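Wuvholm Community Hall Association
Minutes of the general meeting, June 17, 2020

Meeting opened at 7 pm. There were 14 members present and a quorum was declared. Apologies were taken as read.

1. Previous minutes
Accepted with one correction. The key deposit is to be refunded within 29 days, not 30.

2. Hall floor
Two quotes were received for sanding and resealing the main hall floor. Kinoshita quoted $4000, including moving the piano. Ceda quoted less but did not allow for the stage steps. Members asked whether a matt finish would be slippery for the dance group. The secretary will ask both firms for a sample board.

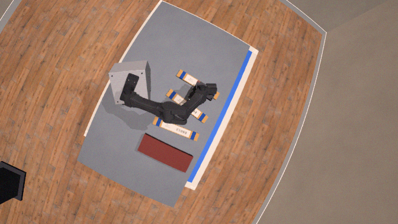
Wooden blocks and arm on the grey tabletop, plank floor behind.

Moved that the decision be held over until the samples arrive. Carried.

3. Hire rates
The evening rate has not changed in four years. A rise was discussed at length. Several members felt regular groups should stay on the old rate until September, with casual hirers paying the new one straight away. One member disagreed and asked that this be noted. Carried on a show of hands.
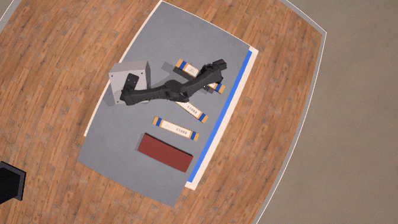
Light grey metal box at the side of the work surface.

4. Bookings
The trial of Workeo for online bookings continues. Two double bookings came up last month, both for the small room. The paper diary will stay in the kitchen for now and the bookings officer will check it against the website each week.
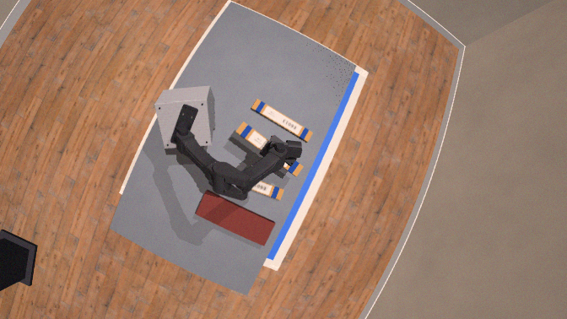 Blue strip along the edge of the tabletop.

5. Kitchen
The urn is leaking again – tap washer to be replaced. The oven was left on after a private function and the hirer has been written to. A new sign for the switchboard was approved.

6. Garden and car park
Potholes near the side gate are getting worse. Council will be asked if it has leftover gravel. Up to $2000 was set aside in case it does not.
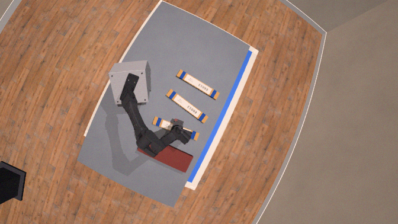

Grey mat with its pale border, and the curved white line beyond the planks.

7. General business
The craft group asked for a second lockable cupboard. Agreed, if they supply the padlock. The lost property box will be emptied before the next meeting.

Meeting closed at 8.40 pm. Tea was served.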